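The Telescope That Keeps Getting Closer
Narnden was promised a radio dish and a seat at the table of world astronomy. So far it has a fence. 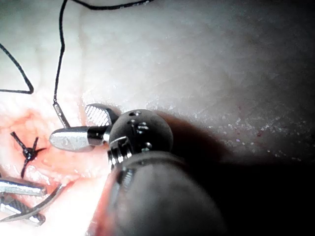 The jaws of a robotic surgical instrument, slightly open.

The road out of Narnden runs flat for most of an hour before you reach the sign. It has a picture of a white dish on it, tilted at a purple sky, and the words Grovville Deep Listening Array. The dish in the picture is 90 metres across. The paddock behind the sign is a paddock.

I have been reading the project's brochures for longer than I'd care to admit, and the dish has always been two years off. When the scheme was first put to the shire it was a single instrument for mapping hydrogen in distant galaxies, a worthy job and a dull one to sell. Then the word "life" turned up in the newsletters. By the following March the mapping had slipped to page 14 and the front cover was asking whether we are alone.

It's a fair question. I'm less sure that Grovville is the place to answer it, or that the people asking for the money think so either.

Listening for alien signals is cheap when it rides along on a telescope built for something else. The dish does its ordinary work, and a second set of computers sifts the same data for anything odd. Plenty of sensible astronomers are happy with that arrangement. What the Grovville backers want is a dish where the sifting comes first, and they want 500 square kilometres of radio quiet to go with it.

Radio quiet is the part that gets people in Narnden talking. It means limits on mobile towers, on two-way radios, on some kinds of farm gear. Fifty-one properties fall inside the proposed zone. The consultation paper describes the effect on them as "manageable", a word it never defines, and puts the compensation details in an appendix that was still marked draft when I looked at it on Thursday.

Then there's the receiver. The contract went to Ostermann, which has built good cooled receivers for smaller dishes, and the signal software is to come from Vimell. The Vimell package is said to be able to tell a real transmission from a passing satellite or a faulty microwave oven. I asked for test results. I was sent a video with music on it.

None of this makes the science bad. A big dish in a quiet part of the country would be useful for decades, whether or not anyone out there is broadcasting, and the hydrogen work alone might justify a good share of the cost. I'd like to see that case made in full, with a budget attached, and put to the people who'd be living under the restrictions.

The next round of submissions opens in March. The draft appendix is due before then. The fence, at least, has been paid for.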